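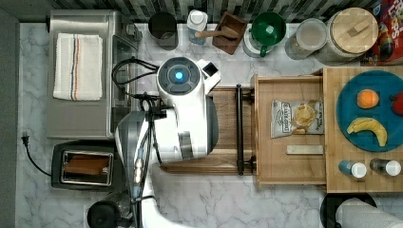 Keep the drawer task and drop everything else, was the first comment on our class page this morning, from someone signing as Brerum. Fair point! We've been trying to do too much before the March demo.

2024-12-11

So today was drawer work only. The chips are the target for now (big, crinkly, awful to plan a grasp on) and the fruit on the blue plate can wait until the Prellari team hands over their grasp code. I cleaned up our log folder first - 961 episodes, and more than 5 different naming schemes, mostly my fault.

Things I changed in Clodik:
- arm speed limit down one notch near the counter
- timeout on the drawer step now 2000 ms
- gave up on the old handle detector, Kasprzak branch is merged instead

Plan is 8 tries in a row with no code edits in between, then we talk. Please don't rearrange the stuff along the back tiles, I'm using that layout for the baseline. Still need to ask about the cable loop by the head - I'd like a clip on it before we go any faster.

2 min read
5 comments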